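In Praise of the Small Pink Jewelry Box

I own more earrings than I have places to wear them, and for most of my adult life I kept them in a cereal bowl. It was a nice bowl. Every morning I stirred it with one finger until something matching came up, and if nothing did I went out with bare ears and told myself I was going for a simpler look.

Then in February I got a proper jewelry box, a small hinged one, and I have become a person with opinions about ring slots. I want to make the case for this old-fashioned object, because I think we gave up on it too early. Somewhere along the line it got filed with ballerina music boxes and things you grow out of, and grown-ups were supposed to move on to wall racks, or branching metal trees, or those clear stacking drawers that everyone on my street seemed to buy in the same year.

I tried the tree. Necklaces look wonderful on a tree for two days. After that they slide down and knot themselves around the trunk, and they get dusty, and then you are standing there at 7:15 in the morning with a pin in your hand picking at a chain as thin as a hair. I tried the wall rack too, which left 2 holes in the plaster and a bracelet behind the radiator.

A box with a lid solves the dust right away. But what I really love is the inside.

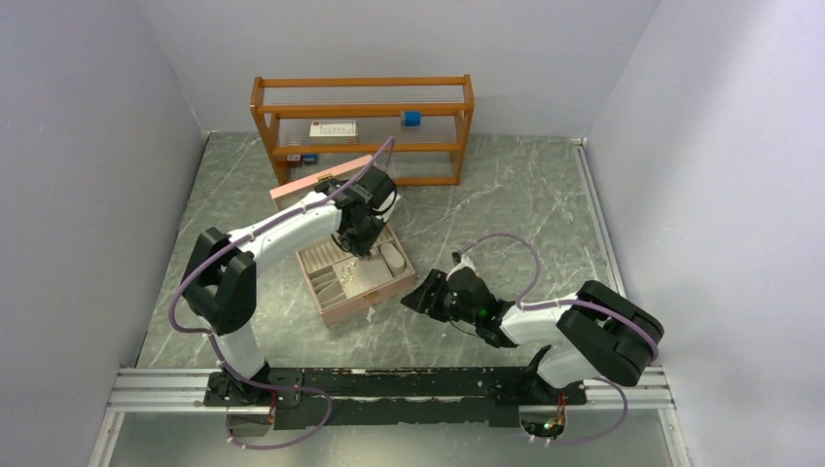

Pink box with the lid up: ring slots, small compartments, and a flat section in the middle.

Look at how much thinking goes into a tray like that! Ring slots are a brilliant idea, just rows of padding set close enough together to grip a band, and you can see every ring you own in a single glance. Small compartments are for studs, one pair to a compartment if you can manage it. And then there's the open part in the middle, which I used to think was wasted space. I now believe it's the heart of the whole thing.

Here is my theory of the middle. Every storage system needs one spot where you are allowed to be lazy. You come home late, you take everything off, and you are not going to put each piece in its slot. You just aren't. If the only choices are "perfectly sorted" and "on the edge of the sink," the sink wins every time. A wide, flat compartment lets you drop the whole handful in and close the lid. It's still a pile, sure, but it's a pile in the right place, and you can sort it on a slow morning with coffee.

My sister-in-law disagrees with me completely on this and thinks the middle section should hold one good necklace, laid out straight. She also irons pillowcases. We've agreed to leave it there.

I should say something about size, because this is where people go wrong. When you decide to get organized, there's a strong pull toward the big one. I spent a whole evening looking at a cabinet model called the Nendska, which has a mirror and a lock and is very handsome, and the listing I found had 2346 reviews, and I read a shameful number of them. A lot of the happy ones were from people who had just put it together. The ones written a year later were more interesting. People had filled it, and then they'd lost track of what was in the bottom drawers, and a few had bought the same hoops twice. That's my cereal bowl again with better hinges.

A small box makes you choose. When I moved out of the bowl I counted, just the once, and found I had 73 pieces, including single earrings whose partners left me years ago. They didn't all fit. So I got to go through them slowly, under a good lamp, and it was one of the nicest evenings I had all winter. I found a brooch I'd forgotten. I found a ring from a school fair that turned my finger green when I was twelve and, I can report, still does. The singles went into an envelope for a friend who makes things out of them, and what was left fit, with the middle section free for my nightly pile.

The other thing in favor of small is that you can keep it out where you'll use it. Mine lives on the dresser, in front of a little shelf, with the lid facing me. I'm a big believer in the shelf-and-box arrangement. Odds and ends that still come in their own packages can go up on the shelf, and the box has the surface in front of it to open up on. You do need that room. A lid that bumps into something when you lift it will stay shut, and a box that stays shut stops being part of your day. 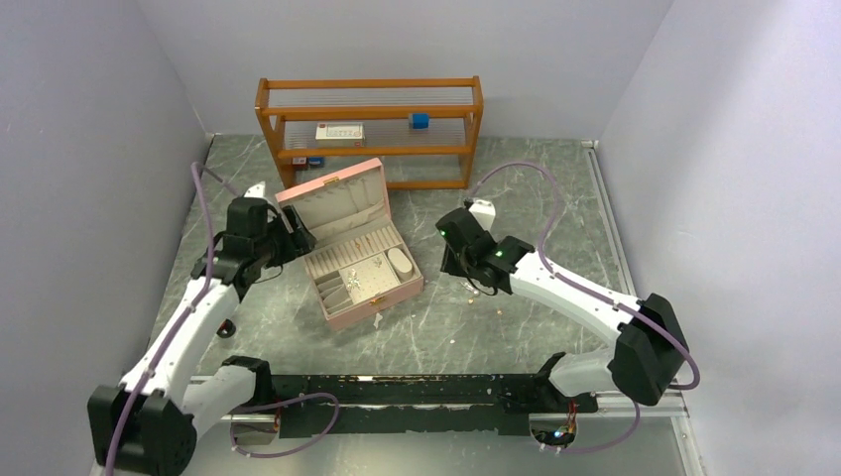

Lid tilted back toward the shelf, with the silver pieces in the middle compartment.

Isn't that a cheerful thing to see first thing in the morning? Pale lining does so much work. I've had dark-lined boxes from thrift stores and I kept losing studs in the corners, but anything with a bit of sparkle shows up beautifully against cream or beige. Pink on the outside helps too, at least for me. I spent years buying gray and white storage so that it would disappear into the room, and it did, and so did whatever I put in it. I can find a pink box half asleep.

If you're thinking of trying one, check the lid first. It should stay up by itself so both your hands are free. Then run a finger along the ring slots and see whether they push back a little. I wouldn't worry much about the clasp as long as it closes. And don't fill every compartment the first night! Leave a couple empty. You'll have a birthday sooner or later.

The cereal bowl is back in the kitchen, by the way. I had oatmeal in it this morning — and found the back of an earring in the dish rack, so I suppose the move isn't quite finished.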